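Filed under: Notebook / Simulation / Two-arm tasks

August 20, 2026 – counter scene, can on board 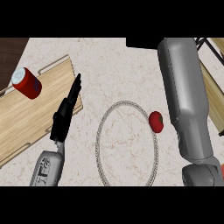
Left gripper closed, can on its side on the cutting board.

Ran 25 episodes with the new contact settings from Huia. In 21 the can was lifted. The other failures are all the same – fingers close too early, before they reach the can. I suspect the depth offset. Tomato and wire ring stay as distractors for now. Tomorrow I repeat with 20 new seeds and ask Ulises for his April values.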